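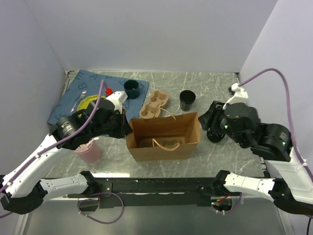 Subject: Re: [Trunstead-compost] Cup carriers, egg boxes and other browns
From: Povilas Luik
To: Trunstead-compost list

> I have been saving cardboard since spring because everyone on the list says
> my bin needs more browns. Now I have a shelf full of egg boxes, drink carriers
> from the coffee place and the trays that apples come in. My questions:
>
> Do the molded ones need to be shredded or can they go in whole? I put a few
> egg boxes in whole in the spring and I am still finding them.
>
> Is the ink a problem? Some of the lids are printed in three or four colors.
>
> Also my bin smells sour when I lift the lid, and there are a lot of small
> flies. I add a bucket of kitchen scraps every couple of days. I turn it when
> I remember.
>
> Bin is the black plastic kind, 300 liters, standing on soil by the fence.
>
> Marit
> (Kestton end of the road)

Marit,

I'll take these in a different order, as the smell is the part I would fix first.

Sour smell and small flies usually go together. The flies are fruit flies and they are there for the scraps on top. They do no harm to the compost, but they tell you the food is sitting exposed. The sour smell means it's too wet in there and the air can't get in. A closed plastic bin on a kitchen-scrap diet will do that every time, and turning it now and then won't cure it if everything you turn is the same wet stuff.

So open it up, get a fork down to the bottom and pull the whole lot out onto a tarp. Yes, it's unpleasant. Put a layer of sticks and woody stems in the bottom of the empty bin, a hand's width deep, then put the old material back in layers with torn cardboard between them. Use more than looks right. When I did mine last September I went through every box in the garage and still wished I had another one. Within a week the smell had changed to something like damp leaves.

After that, keep the cardboard in a dry sack next to the bin. Each time you empty the bucket, cover it with at least the same amount of torn card. If you have to walk back to the house for it you'll skip it, or I would anyway.

Now the molded pulp. It is paper fiber that has been pressed wet and dried, and it breaks down well once water gets into it. The trouble is that it starts out stiff and keeps its shape. An egg box that goes in closed makes a little dry room inside the heap, and a drink carrier sheds water off the outside and holds air in the cups. That's why you are still finding them. You have two choices:

Soak and tear. Leave them in a bucket of water overnight and they come apart in your hands the next morning. Squeeze them out before they go in, or you are adding water to a bin that already has too much of it. For your bin as it is now, I wouldn't do it this way.

Tear dry. Harder on the thumbs, but better for you at the moment. Pieces the size of a playing card or smaller. The carriers tear easily if you start at a corner of one of the cup wells and pull toward the middle. Egg boxes go along the rows.

I have tried a paper shredder on flat cardboard and it was fine for thin stuff like cereal boxes. I would not put molded pulp through one. I had a Kesby office shredder that a neighbor was throwing out, and half an apple tray was the end of it. The pulp packs into the teeth and you can't pick it out.

On ink: I don't worry about ordinary printing on plain cardboard. What I do keep out is anything shiny. If it has a gloss you can feel with a fingernail, there may be a plastic film on it, and you'll find the film next year as clear little sheets. Same for paper cups. The carrier can go in, the cups stay out. Most paper cups are lined, and I have sieved enough cup liners out of finished compost to be sure about that. Peel off tape and labels as you go, and watch for the small stickers on fruit, which survive everything.

Somebody will ask about the plates and forks that say "compostable" on them, so I'll say what I know. Many of those are meant for a commercial site that runs much hotter than a bin by a fence. I put a batch of the white forks in my heap 2 years ago and I still have them. They are a bit duller. The plain pressed-fiber plates with no coating did go, in one summer, torn up small. If I'm feeding a lot of people I would sooner use the kitchen plates and wash them.

A few other browns, if you run out of boxes:

Toilet roll tubes, flattened.
Newspaper, torn in strips and crumpled. Flat sheets turn into a mat.
Dry leaves. Best of the lot and free in the fall. I fill sacks and keep them behind the shed all winter.
Wood shavings from untreated wood. Slow, so not too many at once.
Old potting mix, which doesn't really count as a brown but soaks up wet nicely.

Uniyal, the garden place on the Trunstead road, has bagged wood chip again. It's good for the bottom layer if you have no sticks. The bags are 50 liters and one is plenty for a bin your size. They'll also sell you a tall 1,000 liter bulk sack, and I would not recommend it unless you have paths to cover. Ours sat on the drive for a month.

One more thing about your bin. If it's standing hard against the fence, pull it out far enough to walk behind it. Mine had a gap on the fence side where the base had lifted, and I only found it when I moved the thing. I set it back down on a square of wire mesh, small holes, bent up at the edges. Worms still get in and the rats haven't.

I still owe the list an answer about bokashi from last month. I have only done one bucket and don't have much to report yet, except that the tap on mine leaks – put a dish under it.

If you want to see what a heap looks like with a lot of carriers and egg boxes in it, come by any evening after six. I'm turning mine this week. Bring your own gloves, please, I only have the one pair.

Povilas

--
Trunstead-compost mailing list
To leave the list, send a message with the word unsubscribe in the subject line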